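Evaluation of the Dodari Two-Arm Bench Kit for Handling Used Phones
Project report, spring term
Ximeng Jin
Lirnville Technical College, Automation Workshop
Sunday, March 9, 2025

1. Purpose

The workshop was asked to decide whether the Dodari two-arm bench kit is worth keeping after the rental period. The kit is rented out by Britero, and the rental for four weeks was $1,161 with delivery. Our group had to set the kit up, teach it one task, and write down what we would tell the next group.

The task we chose was handling used phones. Lirnville has a repair shop that takes in old phones for parts, and the first step there is dull: pick up a phone from a pile, turn it over, look at both sides, and put it where it belongs. It is a hard enough job for two arms and a safe one for students. The phones we used were past repair, so a drop did not cost anything.

This report covers the kit as a product. A separate report covers the training of the control model, and I only mention the model where the kit made a difference to it.

2. What comes with the kit

Two arms with grippers, two wrist cameras with 3D-printed mounts, a fixed camera, a mounting rail for the front of the bench, aluminum extrusion for the frame, and a set of printed wall panels. Wire mesh baskets that hang from the frame are included. The table, the control computer and the phones are not.

Britero also sells a softer finger set made by Rácz. We did not rent it. Looking back we should have tried it for at least a few days, and I return to this in section 6.

The paper manual is short and covers assembly only. Everything on calibration and recording is on a web page that assumes you have set up a kit like this before. We had not.

3. Assembly

The frame went together in one afternoon. The extrusion pieces are cut to the right length and the brackets fit. The mounting rail took longer. The manual shows the arms already in place and does not say how far apart the bases should be, so our first spacing was wrong. The grippers could both reach the middle of the table but could not meet at a low angle, and that is what you need for holding something flat just above the surface. We moved both bases inward and redid the calibration.

The wall panels have a large flower pattern in pale outline on orange-red. You can order plain gray at the same price. I had expected the pattern to confuse the cameras. We did not compare the two kinds of panel, so I can't say if it did. A glossy spot shows up on the panels when the room lights are on full, and we turned one row of lights off after the first day.

Cable routing is the weak part of the assembly. Each wrist camera has its own cable that has to follow the wrist as it turns, and the kit gives you ties but no guide. If the loop is too short it pulls the connector. If it is too long it hangs down and can touch the table. We ended up with a fairly big loop over the elbow and checked it every morning.

4. The task and how we ran it

One run starts with phones on the table and ends when the chosen phone has been held up between the grippers and set down again. One person drives both arms with the hand controllers while a second person watches and keeps the log. We switched places every half hour. Driving two arms at once is tiring for the hands and even more for the eyes, since you have to decide which camera view to trust.

We logged 178 runs. Most of them were done with phones lying flat and face down, which is how the repair shop gets them. The rest were done with phones overlapping, and those were the ones that taught us something about the grippers.

The main problem is easy to state. A phone lying flat on a table has almost no edge to hold. The fingers are tapered and stiff, and they can get under a rounded corner if you come in low and slowly. They do much worse on a phone with square sides. Our usual method was to press on one end with the left gripper, wait for the other end to lift a little, and take hold with the right. On a phone without a case the pressing finger often slid. On a phone in a rubber case it held, but then the case sometimes came away from the phone.

The second problem is that the wrist cameras see the fingers and a small part of the table very well and almost nothing else. The fixed camera gives you the whole cell but hides what happens between the fingertips. Both are needed. A person learns to switch between them after a day or so.
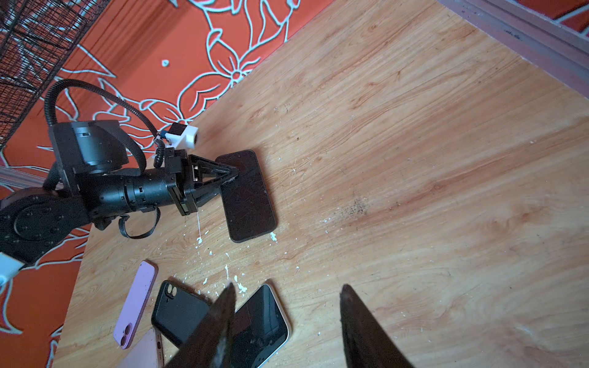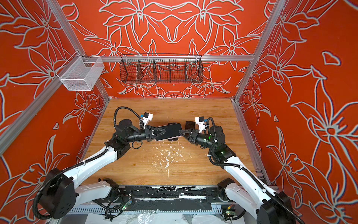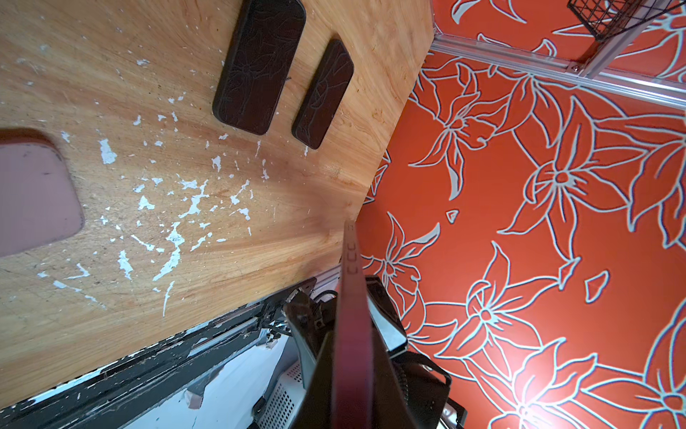 Two views from the wrists, with the fixed camera's view between them.

Norbert Vida read a draft of section 4 and did not agree with the order of the problems. He would put the cameras first. In his opinion the fingers are good enough for flat phones if the driver can see the gap under the edge, and most of our slips came from pressing a little too far in from the end. He also pointed out that we never tried tilting the wrist camera mount down, although the mount allows it.

I think he is partly right. The log does show that slips went down after the first week, and nothing about the fingers had changed by then. But overlapping phones did not get easier for us at the same rate, and there the gap is usually easy to see. I have left the section as it was and added the camera tilt to the list of things to try in April.

5. Results by topic

Reach. Good after the bases were moved. Both grippers can meet over the middle of the table with room to turn a phone over. The far corners can be reached by one arm only. The basket on the back wall can be reached by either arm. The one on the left wall is for the left arm and needs a high elbow, which makes the camera cable tight.

Grip. Fair. The grippers close evenly and hold a phone level without much force. There is no force readout on the hand controller, so you find out how hard you are pressing by looking at the fingertips. For glass screens this is not good enough, and I would not use the kit on phones that somebody wants back.

Cameras. Clear pictures with little delay. The housings are light and the mounts did not shift during our test. Dark screens are a problem in every view. A black phone lying on another black phone looks like one object until something moves.

Table surface. We worked on a wood-pattern table that the workshop already had. It has a lot of grain and some pale flecks on it from earlier jobs. Anyone who wants to repeat our test should know that the background is not clean. I would still not swap it for a white one - the repair shop's bench is worse.

Software. The recording program starts reliably. It stops recording if either arm loses its connection, even for a moment, and it does not make a sound when it stops. We lost most of one morning this way. Britero answered our message the same day and sent a setting that shows a red bar on the screen. It should be on from the start.

Noise and heat. The arms are quiet enough to talk over. The elbow motors get warm in a long session. The instructions allow sessions of up to 2 hours, and we kept to that.

6. Points for the next group

Set the base spacing before you tighten anything else. Put one gripper on each side of a phone in the middle of the table and check that they can both come in low. If they can't, move the bases now, before the calibration.

Put tape marks on the table for the starting positions and take them up again before recording. We forgot to take them up once and had to throw out the runs.

Write down what kind of phone was used in every run, and whether it had a case. We started doing that late. The first part of our log only says "phone," and it is not much use for comparing anything.

Don't begin with overlapping phones. They look like the interesting part of the job and they are, but the driver needs the flat ones first.

Rent the Rácz fingers for at least one week. They cost extra and I don't know if they would help, but the slipping is the biggest open question about the hardware and we can't answer it with the fingers we had. Keep the camera tilt the same while you compare them. Change the tilt in a second test, otherwise Norbert's question and mine get mixed up.

Ask Britero for a force readout. They told us it is possible with a newer controller version but did not give a date.

7. Recommendation

Extend the rental through April and do not buy yet. The frame, the arms and the cameras did what the offer said they would do. The missing parts are a better manual, a cable guide and some way of knowing the grip force. The first two we can make ourselves. For the third we depend on the supplier, and a purchase decision should wait until we have tried it.

For teaching, the kit is a good fit as it is. Two students can use it at the same time, mistakes are cheap if the objects are cheap, and a new driver can hold up a phone on the first day. For the repair shop it is too slow at this point. A person at a bench turns over a whole tray while we are still lining up the fingers on one phone.

The run log and our base spacing drawing are in the workshop folder under Dodari. The drawing shows the final positions only. The old screw holes in the bench are ours too and should be ignored.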